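3.2 Objects resting on made and unmade beds

Bedrooms account for 17 of the dwellings' rooms in the Grimcombe set in which the bed itself, and not a table or shelf, served as the main surface for small items. The bed is treated here as a storage surface in its own right. Snack packaging, drink bottles and disposable cups form the largest group of items found on it, and Figure 2 illustrates the group as it occurs in one narrow room with a floral cover. 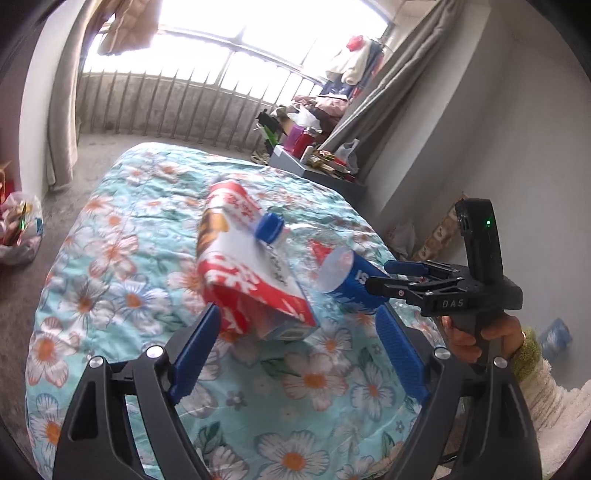
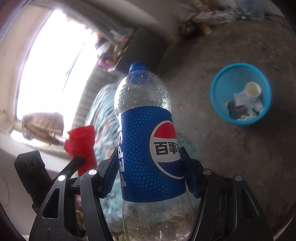 Figure 2. Drink containers and floral bedding. First panel: a red and white package, a clear bottle with a blue cap and a blue paper cup on its side. Second panel: a Pepsi bottle held upright, with the floral fabric behind it.

Does a soft surface change the order in which items should be cleared?

The order depends mainly on which items can roll or spill. On a hard table, an item stays where it was put until someone moves it, and the clearing order can follow convenience. On a mattress, lifting one item changes the slope under its neighbors. Open containers should therefore be taken first, closed bottles second, and flat or folded packaging last.

3.2.1 Definitions

A bed is recorded as "made" when its cover reaches both long sides and no part of the sheet is exposed. Wrinkling is ignored for this purpose. A bed is recorded as "unmade" in all other cases, including those in which the cover has been gathered at one end for airing. Three raters disagreed on the airing case during piloting, and the rule was fixed before the main coding began.

An item is "on" the bed when its full weight is carried by the mattress or by bedding that is itself carried by the mattress. Items leaning against a headboard were included. Items wedged between mattress and wall were coded separately as "lost" and are taken up in Section 3.4. Pillows, blankets and folded nightwear were excluded throughout, as they belong to the bed and would have dominated the counts.

Items were assigned to one of four classes. Class A holds open containers: cups, bowls, and cans with the tab pulled. Class B holds closed containers with a round cross section, chiefly drink bottles. Class C holds packaging made of film or card. Class D holds everything else, including chargers, toys, books and hair accessories. A bottle whose cap was absent was moved from Class B to Class A whatever its contents. Where the state of a container could not be settled from the record, it was coded to the class that required more care.

3.2.2 Frequency and placement

The four classes together yielded 638 item records. Class C was the most frequent, followed by Class D, with Class B third. Class A was the smallest group and the one that produced most of the soiling reported by residents. Cups contributed more to Class A than bowls did, and disposable cups more than ceramic ones. Residents gave a simple account of this in the interviews: a ceramic cup is carried back to the kitchen when it is wanted again, whereas a paper cup is not wanted again and has no reason to travel.

Placement followed the way the bed was reached. In rooms where the bed could be entered from both long sides, items collected near the pillow end. In narrow rooms, where access was from one side or from the foot, items lay closer to the middle. The middle is also the softest part of most mattresses and the part most often sat upon, so the items found there had usually been moved by the surface at least once before anyone moved them by hand. Residents tended to describe such items as having "gone" somewhere.

Grouping was common. Class B and Class C items lay within a hand's width of each other more often than chance placement would give. Two explanations are consistent with the interviews. The first is that food and drink are consumed together and set down together. The second is that a bottle placed alone on a mattress tends to roll until something stops it, and packaging is the most common thing available to stop it. The present material does not separate these. A trial in which items are set down singly at known points would do so, and is planned for the Stevlow dwellings.

3.2.3 Effect of the cover

Cover pattern was added to the coding sheet after piloting. It had been noticed that residents, asked to clear a bed completely, left more small items behind on densely printed covers than on plain ones. The items left behind were mostly in Classes C and D: torn corners of film, bottle cap rings, hair ties and wrappers close in hue to some part of the print. Bottles and cups were seldom missed on any cover.

Transparent packaging is a special case. A clear container shows the cover through itself, so its outline is carried by the cap, the label and the highlights along the plastic. When the label has been removed, the cap may be the only part with a color of its own. We recommend that transparent items be searched for by touch in a final pass over the cover, with the palm flat and the hand moving from the pillow end to the foot. The same pass finds film fragments, which are as easy to overlook and harder to feel through a quilt.

Texture had a smaller effect than pattern. Quilted covers held items in place better than smooth ones, and round items in particular came to rest in the channels. The benefit was partly offset by crumbs, which collected in the same channels and could not be removed by brushing alone. Residents with quilted covers shook them out of a window or over a balcony more often than those with smooth covers.

3.2.4 Condensation

A chilled bottle set down on bedding transfers moisture to it. The amount is small, but it is applied over a narrow area and under load, and the fabric directly beneath the bottle has little exposure to air. Residents in the Buckley dwellings reported ring or stripe marks on printed cotton and attributed them to drinks taken from the refrigerator. The attribution is plausible but was not tested. Marks of this type were reported less often in winter than in summer, and two residents had stopped seeing them after moving drinks to a bedside stool.

For clearing, the practical consequence is that a bottle with moisture on the outside should be wiped before it is set down again anywhere on the bed. Paper labels are more likely than film labels to shift when wiped. Film labels hold, but water is retained under the lower edge and may drip when the bottle is tilted. Upright carrying is sufficient to prevent this over the distance from a bed to a kitchen in all the dwellings surveyed.

3.2.5 Recommended sequence

The sequence below was drawn up from the item classes and revised once after trials at Bodwood.

Class A items are removed first, one at a time, with the free hand pressing the mattress on the far side of the item so that it does not tip further when lifted. A cup already on its side is lifted by the rim. Its contents, if any, are assumed to have reached the cover, and the area is checked at once. Class B items follow. They are taken from the outside of the group inward, as a bottle released from the inside of a group is free to roll in a direction that was blocked before. Class C items are then gathered, opened packages being closed at the top before they are moved. Class D items are sorted last, by destination.

The cover is checked by touch when the four classes have been cleared. It is straightened only after this check. Residents who straightened the cover first tended to throw small items to the floor on the far side, where in narrow rooms they were difficult to recover. In the Bodwood trials the revised sequence took longer than residents' own practice on lightly loaded beds and less time on heavily loaded ones. The crossover point varied with the number of Class A items present and was not estimated further.

3.2.6 Limits of the material

The rooms were recorded as residents kept them, and no attempt was made to balance cover pattern against room width. Narrow rooms in the set are more likely to contain a single occupant and a patterned cover, and the two effects cannot be fully pulled apart. The records also under-represent mornings. Most visits took place after noon, by which time items from the previous evening may already have been cleared. The frequencies in Section 3.2.2 should be read as describing beds in daytime use.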